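## 3. Planning the Equipment Budget

This section explains how we decided what to buy for the bathroom task group, and in which order. The bathroom group was the last of the three groups to receive money, and for this reason its planning was done more strictly than the planning for the kitchen and bedroom groups. The work it must cover is picking up used towels from the floor, hanging them, and emptying small waste containers, all inside a guest bathroom of ordinary size.

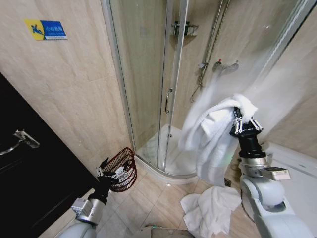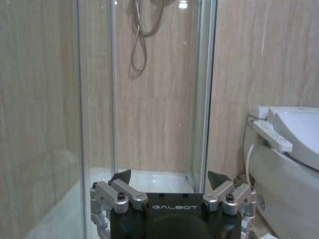

**Figure 2.** Work in the guest bathroom, beside the glass shower enclosure.

### 3.1 Units of cost

At the beginning we made the budget per robot. This was a mistake which we corrected in August. The price of a robot is paid one time, but fingertips, cables, towels and the hours of the operator are paid again and again, and a budget per robot hides them. We therefore changed the unit to one accepted episode, meaning one recorded attempt which passes the review of a second person. All costs in Table 4 are divided in this way.

With this unit, the comparison between one arm and two arms became easier. A single arm is cheaper to buy, but a towel which is lying in a heap must often be grasped at one point, lifted, and grasped again at another point. With one arm, the cloth has to be put down between the two grasps. The trial at Dutdale, led by Kalevi Nurmi, gave 153 accepted episodes with one arm before the money for operator hours was used up. The same money with two arms gave more episodes, and the reviewers rejected fewer of them. We decided to plan for two arms in all bathroom work.

### 3.2 Grippers and fingertips

The choice of gripper was discussed longer than any other item. Towels are thick and soft and accept almost every kind of finger. The wire rim of a wastebasket is thin and hard, and it wears the pads. Shayne Ruawai proposed to buy one type of gripper and a larger stock of replacement pads, and Bülent Tuncer proposed to buy a special gripper for each object. The second proposal would need a tool change in the middle of an episode, and the time for this change was not in any budget. We followed the first proposal.

For each gripper we reserved 5 pairs of pads. This number comes from the kitchen group, where the pads meet hot and greasy surfaces, so it may be too high for bathrooms. We kept it, as the supplier Rosser delivers slowly and a missing pad stops the complete station.

### 3.3 Cameras

A camera at the wrist was first listed as optional. The reason for moving it to the required items is the glass. Clear panels and polished metal rails give strong reflections, and from the head camera the depth near the panel is not reliable. The wrist camera comes closer to the contact point and it also shows when a fingertip is about to touch a rail or a toilet seat. One wrist camera for each arm was included, together with one spare for the site.

### 3.4 The room as equipment

In the first draft, the room did not appear in the budget. Ewan Tamihana pointed out that we cannot work in a room without paying for it, and that a bathroom costs more than a table. He compared two possibilities: a bathroom built inside our hall by Bestgate, and a finished guest bathroom rented at Havumden. A built bathroom can be changed freely, for example by moving the shower enclosure. A rented one has real tiles, real fittings and little space for the base of the robot, and the contract asks us to pay for any broken glass.

We chose to rent for the first period of 30 working days. The insurance for the glass was added as a separate line, with a deposit which is returned at the end. The building of our own room is moved to the second period, when it will be known which dimensions cause the most failures.

### 3.5 Items which we forgot

Two items were missing from the approved plan and had to be paid from the reserve. The first was laundry. Towels become flat and gray after many grasps, and a flat towel behaves differently from a fresh one, so a washing service is needed during the whole period. The second was the training of reviewers. Elsie Dunstan prepared the review rules in her own hours, and we propose that the next budget contains this work from the start.

The reserve after these payments was small but sufficient. In Section 4 we compare the planned costs with the costs which were really paid.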